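3.2 가방 정리 습관과 분실 경험

본 절에서는 통근자의 가방 내부 정리 방식이 물건 찾는 시간과 어떤 관계가 있는지를 본다. 선행 연구에서 Lins는 수납 도구 사용 여부만 물었고 얼마나 자주 다시 정리하는지는 다루지 않았다. 이 부분이 빠지면 도구 효과와 습관 효과가 섞인다. Cavalcanti의 후속 논의도 같은 한계.

설문은 11월 한 달간 Fontes 지역 통근자 1,500명을 대상으로 진행하였다. 문항은 세 묶음. 가방 종류와 무게, 정리 주기, 최근 한 달의 분실 또는 "잃어버린 줄 알았던" 경험. 응답 척도는 7점. 예비 조사에서 '정리'라는 말을 청소로 이해한 응답자가 있어 본조사에서는 '물건의 자리를 정해 두는 일'로 풀어 썼다. 이 수정 이후 무응답이 눈에 띄게 줄었음.

정리 주기는 생각보다 불규칙했다. 매일 비운다는 응답과 거의 비우지 않는다는 응답이 양 끝에 몰렸고 중간이 얇다. 주 1회 응답자 상당수는 토요일을 골랐다. 면접에 응한 두 명은 모두 영수증과 충전선을 가장 골치 아픈 물건으로 꼽았는데, 자리가 정해지지 않은 물건이라는 점에서 같다. 반면 열쇠와 교통카드는 정리 주기와 상관없이 늘 같은 주머니에 들어가는 경향. 즉 사용 빈도가 높은 물건은 정리 습관의 영향을 덜 받는것으로 보인다.

수납 도구의 경우는 좀 더 복잡하다. 칸이 나뉜 정리함을 쓰는 집단은 찾는 시간이 짧다고 답했으나, 가방을 바꿔 드는 날에는 그 차이가 사라졌다. 정리함째 옮기는 사람과 내용물만 꺼내 옮기는 사람을 구분해야 한다. 후자에서 분실 경험이 더 잦았다.

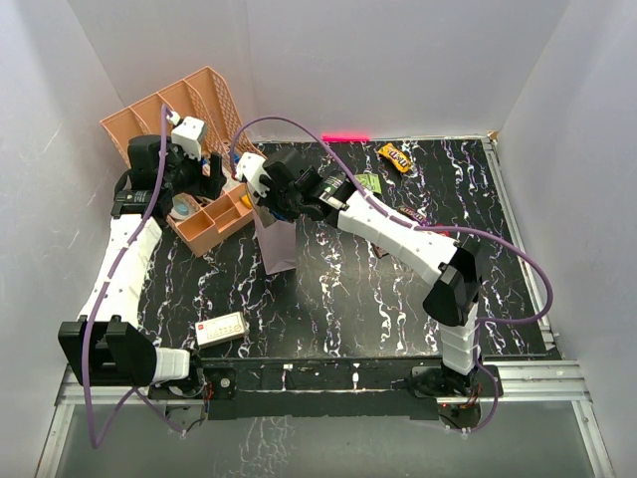 그림 3. 정리함과 가방을 나란히 둔 배치.

가방을 바꾸는 빈도를 통제하면 도구 효과는 약해지지만 없어지지는 않는다. 다만 자기보고 자료이므로 실제 시간을 잰 것은 아니며, 스스로 꼼꼼하다고 여기는 응답자가 찾는 시간을 짧게 적었을 가능성이 있다. 직업군별 차이도 살폈으나 표본이 한쪽으로 치우쳐 해석은 보류한다. 교대 근무자는 따로 분석할 필요가 있슴.

옮겨 담는 순서에 대한 자유 응답은 3.3절에서 다룬다. 큰 물건부터 넣는다는 답과 급한 물건부터 넣는다는 답이 갈렸으며, 분류 기준은 부록의 코딩표를 따랐다.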